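Got home from the Griro open day with sore feet and a free tote bag! Huệ Bạch talked me into it, and we were in line by 5 with what felt like half of Clorkholm. Their whole demo runs in a simulator, so you stand at a big screen and steer a pair of grippers through a made-up bathroom.

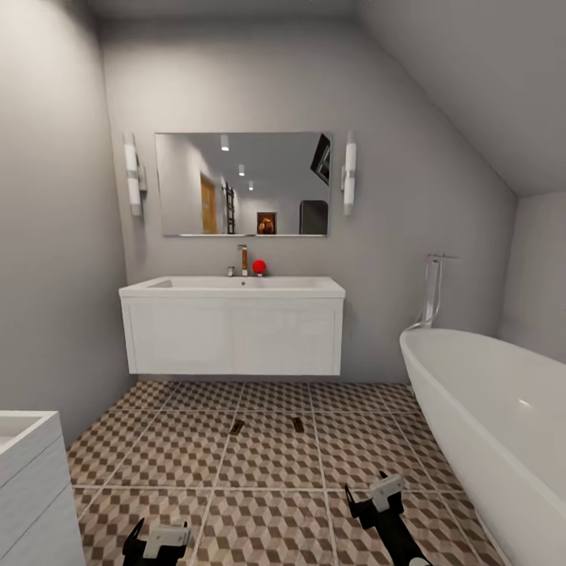

Nattawut Phetsri ran our group (14 of us, squeezed in tight) and he was so patient. I went third and my hands were shaking like crazy. You hold these two handles, and every tiny twitch shows up on the screen.
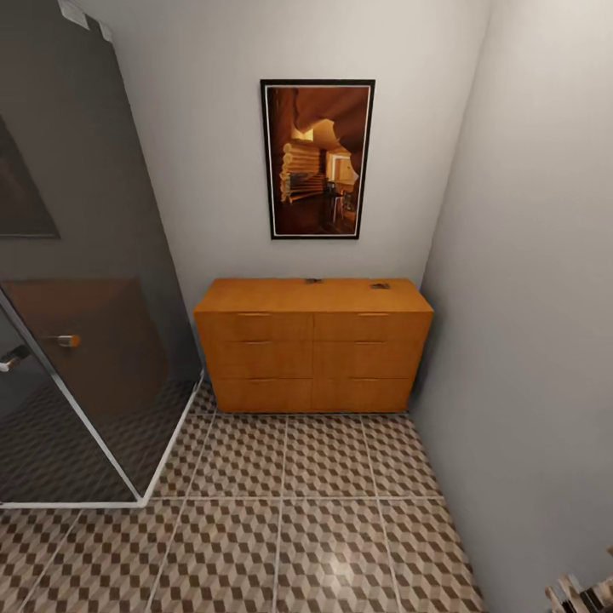
Huệ was way better at it than me, of course, and she's been smug all evening. I liked the floor tiles so much I want them for our place. Then came the mousetrap, and everybody got quiet and leaned in.

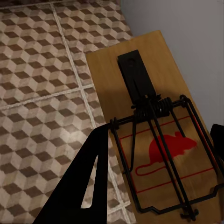 Would I go again? In a heartbeat, and next time I'm eating first, because the only food was a pretzel stand with 50 people at it. Must text Pádraig Dolan about the November one.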